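4.2 기증 물품의 배분 과정

앞 절에서는 파병 부대에 민간 물품이 도착하는 경로를 설명하였다. 이 절에서는 물품이 부대 안에서 어떻게 나누어지는지를 살펴본다. 조사 대상은 Stestside 주둔지와 Skarumcombe 훈련장의 두 곳이다. 두 곳 모두 Lacson 후원 사업을 통하여 책, 카드, 보드게임과 같은 여가 물품을 받았고, 운송은 Plalline이 맡았다.

조사 기간에 Stestside에 들어온 물품은 모두 700점이었다. 이 중에서 책이 차지한 비율은 78퍼센트이었다. 책의 비율이 이렇게 높은 것은 기증하는 사람의 입장에서 책이 가장 보내기 쉬운 물건이기 때문이라고 생각된다. 그러나 부대의 물품 대장에는 책의 제목이 기록되지 않고 상자의 수만 기록되는 경우가 많았다. 그러므로 어떤 책이 실제로 읽혔는지는 대장만으로 알 수 없었고, 우리는 면담 자료를 함께 사용하였다.
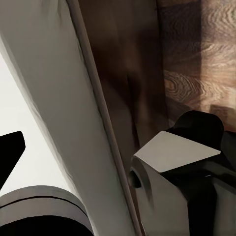

4.3 공용 서가와 개인 소지

배분 방식은 두 가지로 구분할 수 있다. 첫째는 휴게실에 공용 서가를 두는 방식이고, 둘째는 중대별로 상자를 나누어 준 다음 각자가 가져가게 하는 방식이다. Stestside는 첫째 방식을, Skarumcombe는 둘째 방식을 선택하였다. 면담에 응한 병사는 37명이며, 면담은 한 사람에 50분을 넘지 않도록 하였다.

공용 서가의 장점은 관리가 쉽다는 점이다. 하지만 근무가 밤에 끝나는 병사들은 휴게실이 닫혀 있어서 서가를 이용하기 어렵다고 답하였다. 개인 소지 방식에서는 이 문제가 적었지만, 한번 나간 책이 다시 돌아오지 않는다는 불만이 있었다. 1월에 부대 교대가 있었을 때 대출 기록이 새 담당자에게 전달되지 않은 것도 이 불만을 크게 하였다.

그림 3. 침대 위의 페이퍼백

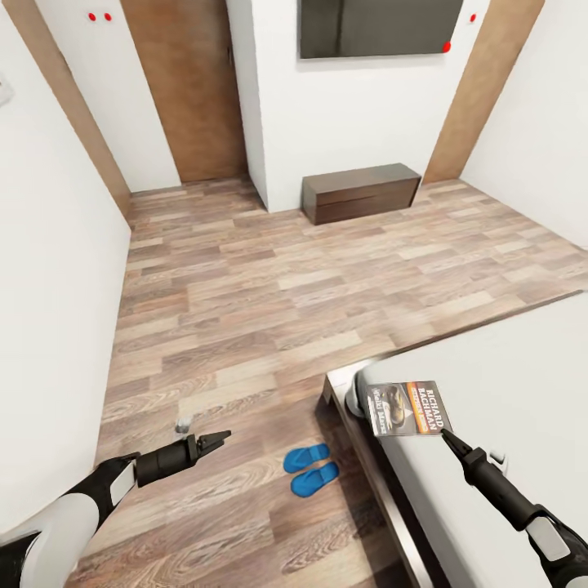

병사들이 책을 읽는 장소는 배분 방식에 따라 달랐다. Stestside의 응답자는 휴게실과 식당을 많이 말하였고, Skarumcombe의 응답자는 주로 자기 침대를 말하였다. 우리가 "침상 독서"라고 부르는 것은 그림 3과 같이 침대에 책을 놓아 둘 수 있는 환경에서의 독서를 뜻하며, 책의 소유 관계는 묻지 않는다. 침상 독서를 하는 응답자들은 한 번에 읽는 시간이 짧지만 자주 읽는다고 하였다. 특히 경계 근무의 앞뒤에 몇 쪽씩 읽는다는 대답이 여러 면담에서 반복되었다. 표지가 얇고 가벼운 책이 선호되는 이유도 여기에 있는 것으로 보인다.

장르에 대한 선호는 분명하지 않았다. 소설을 원한다는 응답자도 있었고, 자격시험 교재를 더 보내 달라는 응답자도 있었다. 다만 전쟁을 다루는 소설을 피한다는 대답은 두 곳에서 다 나왔다. 외국어 책은 대부분 상자의 아래쪽에 남아 있었는데, 그 언어를 배운 적이 있는 병사가 있으면 그 사람이 모두 가져가는 일도 있었다. 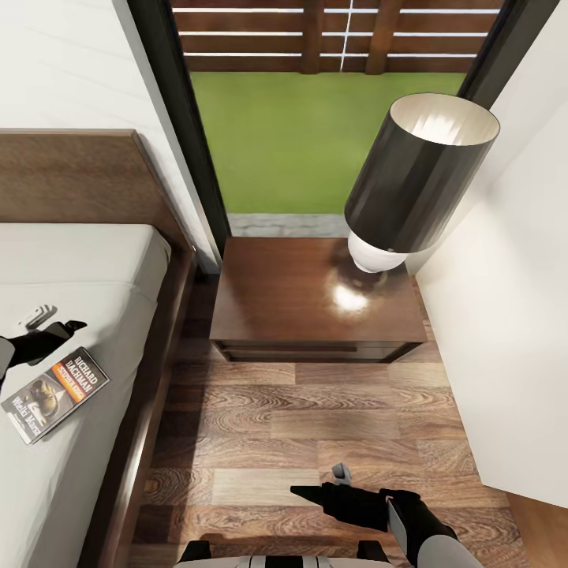
Khanyisile Coetzee는 이 절의 초고에 대하여, 두 부대의 차이를 배분 방식만으로 설명하는 것은 무리가 있다고 지적하였다. 훈련장에서는 병사의 체류 기간이 짧고 휴게실의 면적도 작으므로, 개인 소지 방식은 선택의 결과라기보다 시설의 조건에서 나왔을 수 있다는 의견이었다. 우리는 이 지적을 받아들여 시설 조건을 통제 변수로 추가하였다. 그러나 Skarumcombe의 휴게실 개방 시간에 관한 자료는 일부만 확보되었기 때문에, 5장의 분석에서는 이 변수를 Stestside의 자료에만 적용한다.

반납되지 않은 책을 손실로 볼 것인지도 아직 결정하지 못한 문제이다. Lacson 사업의 규정에는 기증 물품의 반납 의무가 없다. 따라서 본 연구에서는 반납률을 배분의 성과 지표로 사용하지 않고, 부록에 참고 자료로만 제시하였다.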